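Door left open or shut between washes?
7th May

Prurley_Jo
We swapped our old top loader for a dark gray front loader, 12kg, with one round knob on top of the panel side. My husband shuts the door after every load. I want it open. Who's right?

vsandberg
Open. I wipe the rubber seal, pull the door back a hand's width and leave it. Our last machine smelled like a pond after two months of being shut.

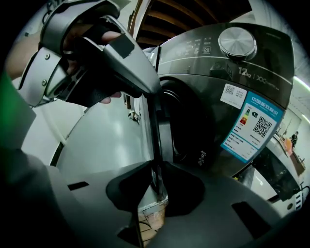
I also pull the detergent drawer out halfway, and once a month I run it empty on the hottest setting.

Codberg118
Disagree on wide open. We have a toddler and a cat. I dry the seal with an old towel and close it until it just touches, no click. No smell so far.

vsandberg
Fair enough with a toddler. A hand's width is not wide open though – and you still want some air in there.

Lovisa B.
Too much detergent is the bigger problem. I halved mine and the gray slime in the seal went away. Door stays shut here.

Prurley_Jo
Shut and no smell at all?

Lovisa B.
None. Two years now. We do wash towels hot.

Codberg118
Does the energy sticker peel off clean, by the way? Mine left glue.

Prurley_Jo
Haven't tried. Leaving the door ajar for now, he can live with that.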